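Storage and Aroma in Two Hemp Varieties
Project report, Plant Products course, Dernbridge
Urmas Strazds
Submitted May 18, 2025

Background

Growers of CBD hemp flower put a lot of work into choosing a variety, and much of what the buyer notices is the smell. The smell comes mostly from terpenes, which are light compounds that evaporate easily. Two of the common ones in hemp are myrcene, usually described as earthy, and limonene, which smells of citrus. A flower can leave the drying room in good shape and lose much of its character on a shelf.

My project looked at what happens after drying. I wanted to know whether the container makes a difference that ordinary people can smell, and whether the answer is the same for two varieties with different scents. I did not measure cannabinoids. The department does not have the equipment, and sending samples to an outside lab was beyond the project budget.

Plant material

Both varieties came from the grower at Gurkstead, who harvested in November and dried the plants whole on lines in a dark shed. Mivia is a compact plant with dense buds and a sharp, lemony smell. Koppel is taller and looser, with a heavier smell that some panel members called peppery and others called hay. Both are licensed low-THC types grown for CBD. Nothing was smoked or eaten as part of the project.

I trimmed the buds by hand and sorted out anything with seeds or brown patches. Koppel had more waste than Mivia, mainly from the lower branches.

Method

I used two kinds of container: glass jars with a rubber seal, and paper bags folded over and clipped. Each container held 20 grams of flower. All of them went into the same closed cupboard, away from the radiator, with a small humidity meter on the middle shelf. The jars were opened briefly once a week to let air in – this is normal practice among growers and leaving it out would have made the test less useful.

The storage period was 9 weeks. At the end, a panel of 7 students smelled the samples. They worked one at a time and did not know which container a sample had come from. Each person gave a score for strength of smell and wrote down a few words to describe it. Samples were moved into identical cups before the session so the jar or bag would not give anything away.

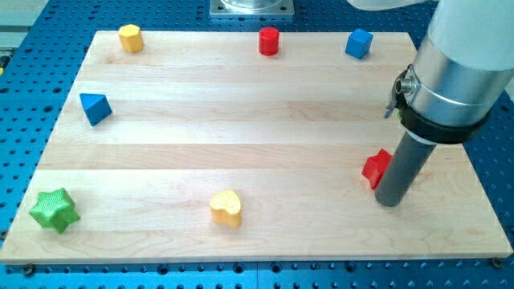
Figure 1. Colored wooden blocks on a light-colored wooden board.

Results

For Mivia the difference was clear. All seven panel members gave the jar sample a higher score than the bag sample. The words written for the jar were mostly lemon, fresh and sweet. For the bag they were dry, grass and weak, and one person wrote "cardboard." The bag buds were also brittle and broke up when they were tipped into the cup, which may have influenced anyone who was looking as well as smelling.

Koppel was less simple. Most of the panel scored the jar higher, but two preferred the bag and said the jar sample was too strong and a little musty. I checked that jar afterward and found no mold, but the buds were softer than in the Mivia jar. They may have gone in slightly damp. The drying shed had no heating that month and the Koppel plants hung closest to the door.

The humidity meter showed higher readings after rainy days than after dry ones. The cupboard is on an outside wall. I would choose a different place if I did the work again.

Discussion

The results fit the general advice that sealed glass keeps aroma better than paper. The gap looked larger for the citrus variety. One explanation is that limonene is the part of the smell people notice first in Mivia, so its loss is easy to detect, while the heavier notes in Koppel hang on longer. I cannot prove this from a smell test alone.

There are several weak points. The panel was small and had no training. There was only one jar and one bag per variety at the final session, so a single bad container could change the outcome – the Koppel jar might be a case of this. I also should have weighed every sample at the end. I weighed the bags but forgot the jars before they were emptied, and the moisture loss could not be compared.

Further work

A second round should check moisture before packing, with several containers of each kind. Tinted glass would be worth adding, along with the foil pouches that many shops use. The grower at Gurkstead has offered more Koppel from the next harvest, dried on the inner lines this time.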